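호토라(Hotora) 생활정리팀 모집 안내
가정 방문 세탁물 정리 및 침구 정돈 담당

등록일: 3/9/21

호토라는 가정을 방문하여 빨래를 개고, 양말의 짝을 맞추고, 침실을 정돈하는 일을 하는 작은 회사입니다. 이번에 우몬트(Ummont) 지역과 스태니포스(Staniforth) 지역에서 같이 일하실 분을 모집합니다. 모집 인원은 모두 11명입니다. 경력이 있는 분도, 처음 하시는 분도 지원하실 수 있습니다.

저희 회사는 외국에서 온 직원이 많습니다. 이 안내문을 쓰는 저도 한국어가 모국어가 아닙니다. 혹시 어색한 문장이 있으면 너그럽게 읽어 주시고, 뜻이 분명하지 않은 부분은 꼭 문의해 주십시오.

하는 일

주된 일은 침실에서 이루어집니다. 세탁과 건조가 끝난 옷을 침대 위에 펼쳐 놓고 종류별로 나눕니다. 그다음에 수건, 속옷, 양말, 잠옷의 순서로 갭니다. 다 갠 것은 고객이 정한 서랍이나 선반에 넣습니다. 마지막으로 침대 시트의 주름을 펴고 베개의 자리를 맞춥니다.

세탁기를 돌리는 일은 포함되지 않습니다. 다림질도 기본 업무가 아닙니다. 다만 고객이 미리 신청한 경우에는 다림질을 할 수 있는 직원이 따로 방문합니다. 욕실 청소와 설거지를 부탁하시는 고객이 가끔 계시는데, 그때는 직접 대답하지 마시고 사무실로 연결해 주시면 됩니다.

양말에 대하여

지원하시는 분들이 쉽게 생각하시는 부분이 양말입니다. 얇은 면양말은 금방 익숙해집니다. 그러나 겨울에 신는 두꺼운 양말은 손이 많이 갑니다. 보풀이 있는 천은 서로 달라붙고, 접으면 부피가 커져서 서랍이 닫히지 않는 일도 있습니다. 저희는 두꺼운 양말을 공처럼 말지 않습니다. 목 부분의 고무가 늘어나기 때문입니다. 두 짝을 나란히 겹쳐서 발끝부터 한 번 접고, 목 부분이 위로 오도록 세워서 넣습니다.

짝이 없는 양말은 버리지 않습니다. 투명한 봉투에 모아서 고객에게 드리고, 방문 기록지에 적습니다. 구멍이 난 양말도 같습니다. 버릴지 말지는 고객이 정하십니다.
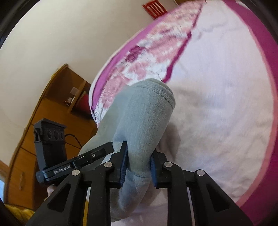 헬렌트(Hellent) 지점의 한 직원은 처음 한 달 동안 회색 양말이 제일 어려웠다고 말했습니다. 같은 회색으로 보여도 창가에 가서 보면 색이 조금씩 다르고, 목의 길이도 달라서 다 갠 것을 다시 풀어야 했다고 합니다. 지금은 먼저 길이로 나누고 그다음에 색을 보는데, 이렇게 하니 다시 푸는 일이 많이 줄었다고 합니다. 이 방법은 교육 자료에도 넣었습니다.

침구에 대하여

침대 위에서 작업을 하기 때문에 침구를 조심해서 다루어야 합니다. 연한 색의 시트는 작은 얼룩도 눈에 띕니다. 작업 전에 손을 씻고, 반지와 팔찌는 빼 주십시오. 가방은 침대 위에 올려놓지 않습니다. 무늬가 있는 시트는 위아래 방향을 확인하고, 테두리가 있는 것은 테두리의 선을 매트리스의 모서리에 맞춥니다.

근무 조건

근무 시간은 일주일에 25시간입니다. 오전과 오후 중에서 고를 수 있지만, 한 번 정하면 그 달에는 바꿀 수 없습니다. 한 가정에 보통 두 시간을 머무릅니다. 이동 시간도 근무 시간으로 계산합니다. 급여는 면접 때 경력에 따라 말씀드립니다. 교육 기간에도 같은 급여를 드립니다.

12월에는 방문 신청이 많아집니다. 작년에 저희가 방문한 횟수는 모두 2,676회였고, 그중에서 12월이 제일 바빴습니다. 그래서 12월에 긴 휴가를 원하시는 분은 지원서에 미리 적어 주십시오. 가능한 한 맞추어 드리려고 합니다.

이런 분을 찾습니다

약속 시간을 지키시는 분, 다른 사람의 물건을 조심히 다루시는 분을 찾습니다. 한 자리에 오래 서 있을 수 있어야 합니다. 반려동물이 있는 가정도 많으니 알레르기가 있으시면 알려 주십시오. 한국어는 간단한 인사와 기록지를 쓸 수 있는 정도면 충분합니다. 학력과 나이는 보지 않습니다.

지원 방법

호토라 홈페이지의 지원서를 작성해서 보내 주시거나, 우몬트 사무실에 직접 오셔서 내시면 됩니다. 서류를 읽은 후에 면접 날짜를 문자로 보내 드립니다. 면접에서는 짧은 대화를 하고, 빨래 한 바구니를 직접 개는 시간이 있습니다. 빠르게 개실 필요는 없습니다. 면접에 오실 때는 움직이기 편한 옷을 입고 오십시오.

모집 인원이 채워지면 접수를 마칩니다. 스태니포스 지역을 원하시는 분은 지원서의 희망 지역 칸에 꼭 표시해 주십시오. 표시가 없으면 우몬트 지역으로 접수됩니다.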